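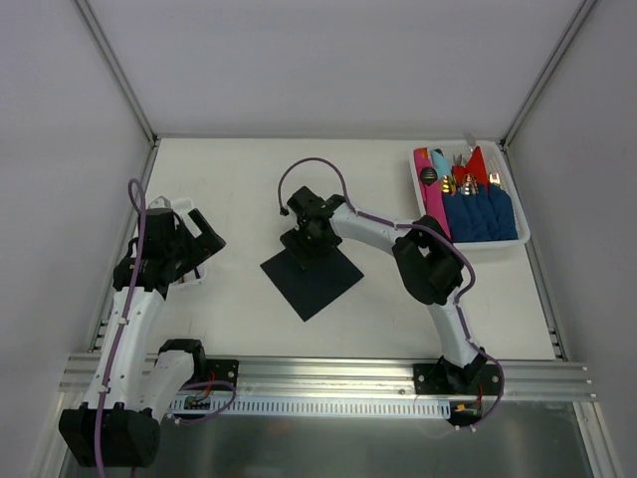 Home | Products | Newsroom | Where to Buy | Contact

Gralent Launches Aster, a Dinner Napkin for People Who Have Given Up on Ironing

FADACH - Gralent, maker of table linens for homes and small restaurants, will begin shipping its Aster line of cloth napkins in March. The company describes Aster as its most relaxed product to date, and it has the wrinkle tests to prove it.

Aster replaces the Zapata napkin, which sold well for six years and was returned 261 times, most often with a note that mentioned starch. Customers liked the Zapata on the shelf. They liked it less at 5:30 p.m. with guests due at six and the iron still in a box from the last move.

The new napkin is a cotton blend with a tighter weave and a narrower hem. It goes from dryer to table with a quick shake and, if company is coming, one firm pass of the hand. Gralent washed its test napkins 400 times before signing off on the fabric. The test menu leaned heavily on beets, red wine and a mustard that the product team would prefer not to discuss.

Before settling on a size, Gralent asked 3,411 past customers what they do with a cloth napkin during dinner. Most said they put it on their lap. A sizable group said they save it for guests, and then hand the guests paper towels. Aster was designed with both groups in mind - the second one may notice that it stacks neatly in a drawer.

Aster napkins come in sets of 6, in four colors. Care instructions fit on one side of the label, in type that can be read without a lamp. Existing Zapata sets remain under warranty, and matching replacements will be sold while stock lasts.

Restaurants and shops can request fabric swatches through the Gralent trade desk in Fadach, which is open every weekday except Monday.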